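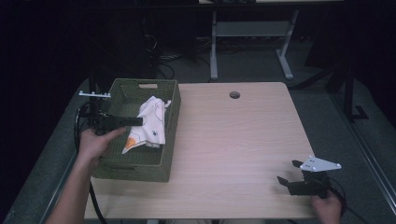

Did more demonstrations make the student policies better at handling cloth? Only up to a point, and the point came earlier than the course plan had assumed.

**Figure 2.** Cloth and basket task. The operator holds one gripper in each hand; the left jaw is over the basket and the right gripper is empty.

### 4.2 Cloth and basket task

The September course ran with 18 students, all of whom had passed the introductory control class and few of whom had handled a gripper before. Each team recorded demonstrations with a pair of hand-held grippers and trained one policy on its own recordings. The pooled set, which we call Juketti, holds 3,302 demonstrations across all tasks. Of these, 767 belong to the cloth and basket task.

We are wary of both numbers. A demonstration was counted when the student pressed save, and the students were graded in part on how many they saved. When we went back through the cloth recordings we found many that differed from their neighbors by almost nothing: same basket position, same fold, same approach from the same side. A count of this kind says how long people worked. It says little about what a policy could learn from the result.

The use of both hands raises a similar doubt. The task sheet asked for two-handed manipulation, and the course report describes the outcome that way. Figure 2 supports a weaker reading. One gripper is at the basket and the other is well away from it, with bare table in between. A single moment cannot settle the matter, so we checked the gripper logs. In most cloth recordings the second gripper stayed open and nearly still until the cloth was out of the basket. Teams Kaneo and Woo were the exceptions, and both had written their own instructions before recording.

It is tempting to credit those instructions for the better scores these teams later reported. We do not think the data allow it. Both teams also chose their own test positions, and neither kept a record of runs they stopped early. The other teams did no better on this score, and the Runard team changed its definition of success partway through testing.

What we can say is narrow. Policies trained on half of the cloth demonstrations and policies trained on all of them failed in the same way, by closing on the basket wall instead of the fabric. Adding recordings did not remove this error. We did not test whether more varied starting positions would, and the course report's claim that they would should be read as a guess. Section 4.3 repeats the comparison on the rigid-object tasks, where success is easier to judge and the logs are more complete.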